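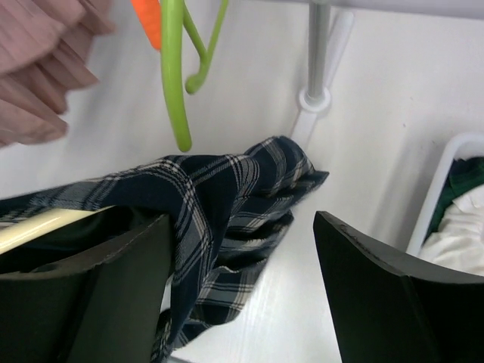 Navy plaid, white and light gray stripes.

Wunura Sewing Circle
Minutes, 3/16/20

In the chair: Elaine Quintana
Also there: Jaruwan Kaewkla, Mwajuma Shirima, Tarcísio Portela
Sent regrets: Rosângela Aguiar, who also sent four pages of remarks. Two were read.

Last minutes: approved after Tarcísio asked that "shouted" be changed to "spoke up." Changed.

Money: $593 in the account. Jaruwan pointed out that $100 of this is the deposit on the Amaral Hall key, and so is ours only if we ever find the key.

Quilt raffle: the October quilt still has no backing. Mwajuma has offered one in brown. The offer was met with quiet. Elaine will price something else at Brivuter and report back - she asked that nobody text her colors before then.

Machines: 3 of the 14 club machines are out with members. One has been out long enough that Tarcísio referred to it as "mine." Elaine asked for it back. He will look into it.

Mending table: hours stay as they are. Zippers will be taken again, but no tents. Jaruwan wants it written down that she said no tents last year.

Newsletter: the name Fitosia stays. Rosângela's remarks (page two) propose a poetry corner. Tabled, as it was in October.

Other business: Mwajuma asked who has the good scissors. Discussion ran twenty minutes and the scissors remain out.

Next meeting: same room, if the key turns up. Tarcísio to bring cookies and a sewing machine.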